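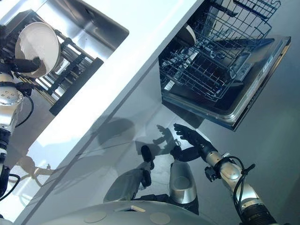 Recording Dish-Loading Demonstrations for a Two-Arm Robot

This page covers how we gather examples for the dish-loading policy at Mavance. It assumes the arms are calibrated and the operator has already done the basic teleoperation course. If you are only replaying or labeling episodes, skip to step 6.

The job itself is simple to state. A plate starts in the drying rack in the sink, and the robot has to get it into a dishwasher rack. Most of the work is in recording it the same way every time in the places where sameness matters, and differently in the places where it doesn't.

What you need

A kitchen station with a sink, a drying rack and a dishwasher that opens fully
The robot, with the head camera and both wrist cameras running
Plates and bowls from the Barredo bin
The Nesedska recorder, version current as of April
Free disk space for 100 episodes, plus a spare drive

Step 1: Set the station

Put the drying rack in the sink basin. It does not have to be square to the walls, and it's better if it isn't. Move it a little between sets so the policy doesn't learn one fixed angle.

Open the dishwasher door all the way down and pull out the rack you plan to load. Check that the rack rolls freely. A rack that sticks will drag when the hand touches it, and you will record a lot of small corrections that have nothing to do with the task.

Park the base so the sink is on the robot's left and the dishwasher is on its right. Both arms should be able to reach their side without going past the elbow limit. Mark the base position on the floor once you're happy with it.

Step 2: Check all the cameras

Start the preview and look at each stream for a few seconds. The head view should take in the sink, the drying rack and the open dishwasher together. If either arm hides the plate at the start pose, change the start pose and leave the head where it is.

The wrist views are harder to judge. They look past the housing and down the finger, and in a kitchen with daylight behind the sink they can blow out badly. A washed-out background is fine as long as the finger itself still has visible edges. Lock the exposure once you have a setting you can live with – auto exposure makes the picture pulse as the arm turns, and the pulsing ends up in the data.

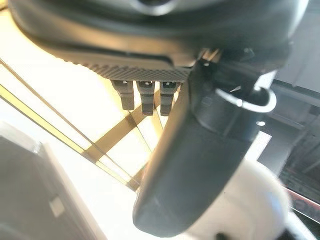 Step 3: Name the session and set the targets

In the recorder, make a new session under Grivport and enter the station, the operator and the object set. Use the short names from the drop-down. Free text in these fields has cost us a lot of cleanup.

A normal session is 100 episodes. The full set for one object type is 800, split between at least two operators. Trim your targets if you're tired. Slow, wandering episodes from the end of a long shift are the first ones thrown out.

Step 4: Record an episode

Bring both arms to the start pose and wait until they are still. Press record, then pause briefly before you move. The pause gives the trimming script a clean start.

Move the left arm over the drying rack and come down to the rim of the plate. Grip it from the side, well clear of the bars. Lift straight up until the lower edge is above the rack, then carry it toward the dishwasher.

Keep the right arm near the rack the whole time, even when it has nothing to do. Operators tend to let the idle arm drift, and a policy trained on drifting arms will drift too. If your variant uses a handover, make it over the countertop and below the height of the faucet.
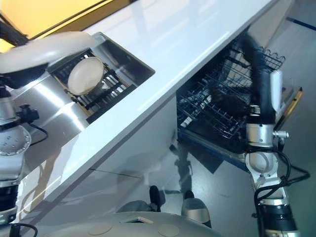 Set the plate between two tines and open the gripper before you pull back. Opening and pulling at the same moment looks faster on screen but knocks the plate over often enough to be a problem. Return to the start pose, wait for the arms to settle, and stop the recording.

An episode should take up to 30 seconds. Longer ones are kept only if the extra time went into a real recovery, such as a second try at the grip.

Step 5: Vary what should vary

Change these between episodes:

The plate's slot in the drying rack
Which way the plate faces
The target slot in the dishwasher
What is already in the dishwasher rack

Leave the camera settings, the base position and the start pose alone for the whole session. If you bump the base, end the session and open a new one.

Step 6: Mark and upload

Mark each episode as good, recovered or failed while you still remember it. Keep the failed ones. We use them to train the success detector, and there are never enough of them.

Run the sync check before uploading. It compares the time stamps of the arms and the cameras and flags any episode with dropped frames. Then copy the session to the spare drive, start the upload and leave the local copy in place until the server shows the same episode count.

When the shared set passes 3,000 good episodes, we freeze it and start a training run. Anything recorded later goes into the next version.

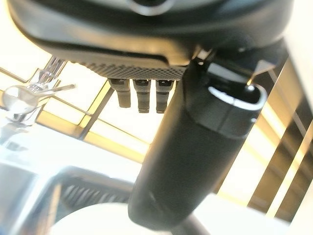 Dexter Enriquez

Last updated 2025-06-29. Changes in this version: the pause at the start of each episode is now required, and the upload section has the new sync check. Handover variants will get their own page. Until then, use the steps given here and put "handover" in the task field.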